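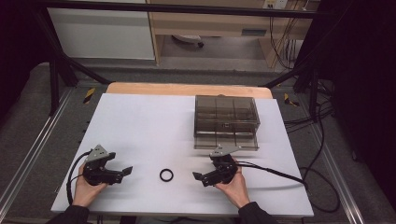

Does a robot learn a small task better when a person shows it with grippers held in the hand than when the person drives the arm by remote control? The published numbers don't settle it, and most of them compare two different amounts of practice.

We use cookies to improve your reading experience. Accept | Manage settings
Reading time: 9 min

4.2 Hand-held demonstration

The usual case for hand-held grippers is speed. A person picks up a small part with them sooner than with a remote arm, so more demonstrations fit into a day. We doubt that this counts for much by itself. In the Kovinano set, 300 of the 800 demonstrations were dropped before training, mostly for motions the arm could not follow. The time spent on them is missing from the reported rate.

Small rubber rings are a fair test of the claim. A ring lies flat, gives the fingers little to hold, and has to be approached at a low angle. Figure 3 shows the hand-held setup from the tool; the picture at the top shows it from the head. 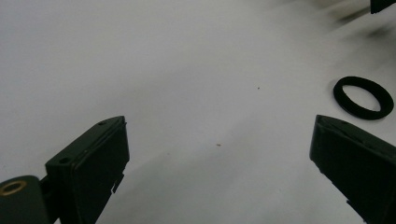
Figure 3. Ring task, tool view.

People also correct a poor approach with the wrist, without noticing, and the arm we used in August has less room to do the same. Remote control is slower, but every motion it records is one the arm has made. We found no clear winner after 100 trials per method, and we would not trust a gap of a few points in either direction. The Wastau authors report a larger one. They do not say how much practice their operators had.

Related articles
Clokier: a low-cost remote arm
Filtering bad demonstrations in the Głowacki benchmark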